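Last updated: January
Posted in January by the Clumham Household Storage Study

3.2 Open baskets on shared tables

The second part of the study looked at where cups go between uses. In the Catterall flats, most kitchens had a cupboard for cups and a table within reach of it. Residents were asked to keep a diary for 8 weeks and to note each time a cup was set down somewhere other than the cupboard or the sink. The diaries gave 1811 entries. Of these, 700 named a basket, tray or rack on the table as the place where the cup was left.

Wire baskets came up more often than trays. Residents gave several explanations. A basket can be lifted with everything in it when the table is needed for a meal, and crumbs fall through the mesh and can be wiped up afterward. Trays were easier to clean but were said to "fill up flat," with mail and keys taking the space meant for cups.

We had expected baskets to hold one kind of item. The Nolata pilot, which used the same diary form, recorded cups with cups and jars with jars. The Catterall entries were more mixed. Drinking cups shared a basket with glass containers that still had something in them, and the two were moved as a unit. Figure 2 shows a mixed basket of this type, with a yellow cup and a clear glass container with brown contents standing in black wire mesh on a light wood tabletop. 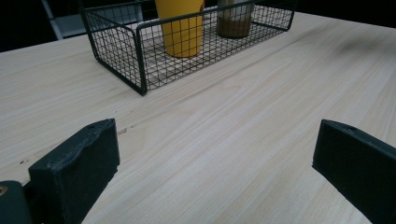

Figure 2. Wire basket holding a cup and a partly filled glass container.

One resident remarked that a basket only works if it has no fixed owner, and that once people start calling it theirs the others go back to leaving cups on the bare table. Two households in the Gradevport group wrote much the same in their final diary week. We did not ask about ownership directly, and the form should be changed to include it before the diaries are used again. Entries that gave no location were left out of the counts in this section and are treated separately in 3.4.

Contact: Clumham Household Storage Study, Gradevport
Copyright Clumham Household Storage Study. All rights reserved.
Back to top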